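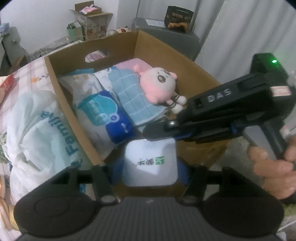

Una caja de cartón con peluche, tela acolchada azul claro y varios paquetes.

Llevo tres mudanzas en poco tiempo y en la última por fin aprendí a guardar las cosas blandas sin volverme loca. Antes lo metía todo en bolsas de basura (sí, esas negras enormes) y luego me pasaba una semana buscando las sábanas. Así que os cuento cómo lo hago ahora, paso a paso, por si andáis entre cartones como yo en junio.

Qué necesitas

Cajas medianas, a ser posible con asas troqueladas, cinta de embalar, un rotulador gordo y fundas de algodón viejas. Yo uso las cajas Weleck porque me quedaba un montón, pero sirven las del súper si están limpias y no huelen a fruta. ¡Oledlas antes, hacedme caso!

1. Lava y seca de verdad

Todo lo que vaya a estar guardado más de un mes pasa por la lavadora. Las mantas y colchas las dejo tendidas un día extra, aunque al tacto parezcan secas. Una vez cerré una caja con un edredón un poco húmedo y al abrirla aquello olía a sótano. Tuve que lavarlo dos veces y todavía hoy, cuando llueve, me parece que algo le queda.

2. Separa por habitación

Mi amiga Hwa-young Heo ordena por colores y le queda precioso, pero yo soy incapaz. Voy cuarto por cuarto: lo del dormitorio con lo del dormitorio, lo de los niños con lo de los niños. Si sobra hueco, lo relleno con cojines pequeños o peluches, que se adaptan a cualquier esquina y no pesan nada.

3. Dobla en rectángulos

Primero a lo largo, después en tres partes, y el lomo siempre hacia arriba. Las colchas acolchadas van al fondo porque hacen de base. Encima pongo las sábanas, cada juego metido en su propia funda de almohada - este truco me cambió la vida - y al final lo más ligero. No aprietes demasiado, que el relleno se apelmaza.

4. Cierra y etiqueta

Dos tiras de cinta por abajo y una por arriba. Escribo en un lateral, nunca en la tapa, que luego apilas y no se lee nada. Pongo la habitación y un par de palabras: "dormitorio, mantas gordas". La primera vez numeré las cajas con una lista en una libreta... y perdí la libreta.

5. Dónde guardarlas

En alto y lejos de la pared exterior. Yo las tengo en una estantería Draltance del pasillo, las pesadas abajo. Si solo te queda el trastero, pon un palé debajo y échales un vistazo cada cierto tiempo. Los saquitos de lavanda me gustan por el olor, pero en cuanto a las polillas me fío más de haber lavado bien la ropa.

Con una tarde por habitación debería bastar. A mí el cuarto de los niños me llevó casi dos, pero es que me puse a mirar dibujos viejos y se me fue el santo al cielo.

Entradas recientes
Cómo quitar restos de cinta de embalar del suelo
Mi armario Starkis, un año después
Doblar sábanas bajeras sin llorar
Qué hago con las toallas viejas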